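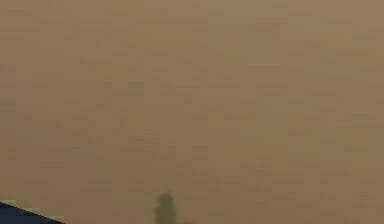
Why Do Teams Retire a Number?

By the Kids' Page Desk
July 26, 2025

Print this page | E-mail this page

Look up next time you're in a college gym. Way up. Past the scoreboard, past the lights. There might be a jersey hanging there, or a banner with one big number on it. And if you look at the players running around on the court, you won't find anybody wearing that number.

That's a retired number. It means the team has put it away, and no new player gets to pick it.

Wumham College is doing this in May, in women's basketball. The number is 11. A lot of kids who go to the games have been asking about it, so we're going to try and answer everything. Fast.

First – why do players have numbers at all?

So people can tell who is who. Easy. On a basketball court everybody on one team is in the same colors, moving quick, and if you're sitting in the back row they all look the same. In the really old days of sports lots of teams had no numbers. You just had to know the players by their hair or the way they ran.

Numbers help the referee too. When somebody fouls, the ref has to tell the scorer's table who did it. In a noisy gym you can't shout a name. So the ref holds up fingers. Right hand for the first digit, left hand for the second. For a long time college basketball players could only use the digits zero through five, so the ref could show any digit on one hand. No 6, no 7, no 8, no 9. A kid who wore 9 in middle school had to pick something else when she got to college. The rule has been loosened now, and you'll see bigger digits.

Football is different. There the number gives you a hint about the player's job. The big blockers in the middle of the line wear numbers from 50 to 79. Soccer used to be like that too. The goalkeeper was 1, and the 9 was usually the one up front trying to score. You'll still hear grown-ups say "she's a real number 9" even when the player has some other number on her back.

So what does retired mean?

When a person retires, they stop working. When a number retires, it stops too. The team takes it off the list. If you join the team next year and say, can I have 11 please, the answer is no. Sorry. Pick another one.

Pro teams have been doing it since the 1930s. Hockey and baseball were early. Colleges picked up the idea and it spread to high schools, and now some little kids' leagues do it.

The number doesn't get retired everywhere, by the way. Only at that team. If Wumham puts away 11, a player at the college across the river can wear 11 all she wants, and she can wear it when she comes to play at Wumham. Same with other sports. The Wumham soccer team is keeping its 11. So is men's basketball.

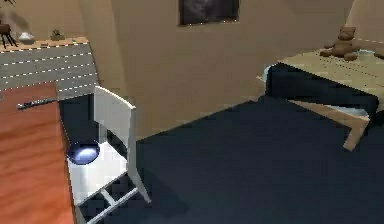

How does a player earn it?

Every school makes it's own rules. Some are strict and some aren't. Here are some things a school might ask for:

- The player was the best in the whole league, maybe more than one time.
- The player holds a big school record.
- The player finished college and got a degree.
- A certain number of years have gone by.

That last one bugs kids the most. Why wait? Well – when a season just ended everybody is excited, and everything that happened feels like the greatest thing ever. Wait a few years and you can see better. Did people keep talking about her? Did anyone break the record the very next winter?

At Wumham the player scored 1,640 points in four years. The record before that was 1,025. Big jump! If you like subtraction, go ahead and work out the difference. Nobody has come close since, and the school waited a good long time before deciding.

Points aren't everything though. Sometimes a number is put away for a player who was first to do something, or who was brave at a hard time, or who got sick or died young. Then it's a way of remembering. Those ceremonies are quieter.

What happens at the ceremony?

Usually it's at halftime, or right before the game. The lights go down. There's a video. The player walks out with family, old teammates, a coach or two. Somebody gives a speech – sometimes too long. Then a cover gets pulled off the banner, or the banner goes up on ropes, and everyone claps and a lot of the grown-ups cry.

Wumham's will be a bit different since basketball season is over by May. They're doing it on alumni weekend, which is when people who used to go to the college come back and visit. It's in Ó Súilleabháin Gym. You say that kind of like "oh SOOL-uh-wawn" – it's an Irish name, and it's spelled the Irish way, with the little slanted marks. The gym only holds 550 people, so get there early if you're going. Kids sit on the floor along the baseline.

Is a jersey on the wall always a retired number?

No! Tricky part. Some teams hang up a jersey to honor a player but keep on using the number. They call it an "honored jersey" or they say they retired the jersey and not the number. Sounds like the same thing. It isn't. With an honored jersey a new player can still wear it, and sometimes that's a big deal. Imagine putting on the same number as the person on the banner. Some players love that. Some would rather not, too much pressure.

So if you see a jersey up high, check the floor. Is anybody wearing it? Then it's the honored kind. (Or the banner is very new and a player got to keep hers. See below.)

What if somebody is already wearing it?

Good question and it happens. Most teams let that player keep the number until she's done. Taking it away in the middle would be mean. After she leaves, that's it, no more.

Wumham has a sophomore in 11 right now. She gets to keep it till she graduates.

Can a team run out of numbers?

Kind of! Think about a football team at a big college. There can be more than 100 players on it. But there aren't that many numbers if you stop at 99. So even with nothing retired, two players sometimes share a number. One plays offense, one plays defense, and they can't both be on the field at the same time. Now take away ten or fifteen numbers for retired players. You see the problem.

This is why a lot of big football schools stopped retiring numbers or do it only once in a blue moon. They'll put up a statue or paint a name on the stadium wall. Doesn't use up a number.

Basketball teams are small so it's less of a worry. Still, the really old famous pro teams have so many numbers hanging up that new players end up with strange ones, way up in the 80s and 90s.

Can a number come back?

Yes. A team can un-retire a number whenever it wants to, but it almost always asks first. It might ask the old player, or the player's family. Sometimes the old player says yes, let her wear it, and picks the new person themself. There have been parents who had a number retired and then their own kid joined the team years later and got to wear it.

Other times a team moves to a new city and the new owners don't care so much about the old banners. That makes fans angry, and they have a point.

Who makes the banner?

A sewing company, mostly. Wumham's is coming from Orkulix, the same place that makes the team's uniforms, up in Botisar. The cloth is thick so it hangs flat and doesn't flap when the big fans are on. The numbers are cut out separately and stitched down, not printed. Printed ones fade. A gym gets a lot of sun if it has high windows, and a banner might be up there for fifty years or more.

And the old uniform? The one she really played in? That sometimes goes in a glass case by the front doors. Sometimes it's in somebody's mom's closet. Schools didn't always save things, and plenty of teams used the same uniforms over and over untill the letters fell off.

Try it at home

Make a banner for somebody in your family. Doesn't have to be sports. Maybe your grandma makes the best soup, maybe your brother fixed all the bikes on your street. Pick a number that means something to them – a birthday, a house number, their old locker. Big paper, fat marker, name on top, number in the middle, years on the bottom. Ask before you tape it to the wall.

Words to know

Alumni: people who used to go to a school.
Baseline: the line on the court behind each basket.
Halftime: the break in the middle of a game.
Record: the best anyone has done so far.
Retire: to stop working, or to stop being used.

Get the Kids' Page in your inbox every week. Ask a grown-up to sign up for our newsletter. You can unsubscribe at any time.

Print this page | E-mail this page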